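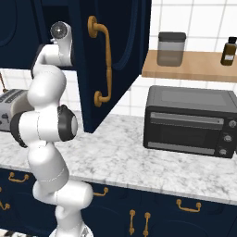 Navy upper cabinet with recessed panel doors, one door open.

Trovon 64 Seated Exercise Station

Home > Group Fitness > Older Adults > Seated Stations

Item no. TR-64-S
Price: $1,352.00
Availability: ships from the Wustum warehouse
Freight: curbside delivery, one pallet

Overview

The Trovon 64 is a freestanding resistance station for seated group exercise. It is built for recreation centers, senior activity days, and residential communities where participants use a standard armless chair. The user sits facing the column and works with two cable handles or with the foot loop. The station has no weight stack. Resistance comes from a sealed magnetic brake, so the load is the same at the start and end of the stroke and falls to zero when the user stops pulling.

The station can be run as a single unit or set in a row for circuit classes. It does not need power. The display runs on two AA cells (included).

Specifications

Height: 64 in
Base: steel, powder coated, light gray
Unit weight: 116 lb
Resistance levels: 5
Cable material: coated polyester cord
Handle positions: shoulder, chest, knee
Handle grip: textured rubber, closed loop
Display: strokes, elapsed time, level
Floor contact: non-marking rubber feet, adjustable
Transport: two rear wheels, fixed axle
Intended use: indoor, supervised

Resistance

Levels are set with a dial on the right side of the column. The dial has a raised pointer and large numerals, and it can be turned with a closed hand. Level 1 is intended for warm-up and for users returning to exercise. Level 5 is comparable to a firm resistance band at full stretch. Change levels only when both handles are docked. Turning the dial under load will not damage the brake, but the new level may not engage until the next stroke.

Both cables are driven by the same brake. If one handle is pulled alone, the other stays docked. For alternating rows, the return speed of each cable can be adjusted at the spool cover using the supplied hex key.

Chair and floor requirements

Use a chair with four fixed legs and no casters. The front legs of the chair should touch the chair stop, a low bar extending from the base. The bar keeps the chair from sliding toward the column. Folding chairs may be used if the front legs are joined by a crosspiece that rests squarely against the stop.

For wheelchair users, remove the chair stop (two bolts) and fit the Trastitz wheel bracket, sold separately. Wheelchair brakes must be set before the handles are undocked.

The station may be used on sports flooring, vinyl, tile, or low-pile carpet. It is not rated for grass or wet pool decks. On sprung dance floors, place the unit on the optional floor mat to spread the load.

Moving and storage

Tilt the column back until the wheels take the weight, then push from behind. Two people are recommended on ramps. The handles must be docked and the transport strap closed over them before the unit is tilted. Store upright. The unit should not be laid on the display side.

Cleaning

Wipe the handles, dial, and foot loop with a mild soap solution or an alcohol-free disinfectant. Solvent cleaners will haze the display window. Do not spray directly at the spool openings. Cords should be inspected monthly and replaced when the coating is cracked or the inner fiber shows. Cord sets are sold in pairs and should be replaced in pairs.

In the carton

Column with brake assembly
Base with chair stop
Two handles
Foot loop
Transport strap
Hex key
Two AA cells
Assembly sheet and wall card of seated exercises

Assembly takes two people and requires a 1/2 in wrench, not supplied. The column is factory set and should not be opened.

Accessories

Trastitz wheel bracket, TR-WB
Floor mat, black, TR-FM
Replacement cord set, TR-CS
Soft cuff pair for users with limited grip, TR-SC
Najjar dust cover, TR-DC

The earlier Najjar cover for the Trovon 60 does not fit this model. The cuff pair fits both.

Warranty

Frame and base, five years. Brake assembly, two years. Cords, grips, and foot loop are wear items and are covered for 90 days. Coverage applies to institutional use indoors. Units used in rental service are covered for the frame only.

Customer notes

"We run four in a row for the Wednesday class. The dial is easy to read from a chair. I would like the strap to be longer." Natsumi Yagi, activity coordinator

"Get the mat if you have a sprung floor. Without it the base rocked slightly during rows. Leveling the feet helped but did not fix it." Kaede Kubo, recreation center manager

Ordering

Orders of four or more units ship on a single freight bill. Liftgate service must be requested at the time of order and cannot be added once the pallet has left the warehouse. Purchase orders are accepted from public agencies and nonprofit organizations. Orders received after 2 p.m. are processed the next business day.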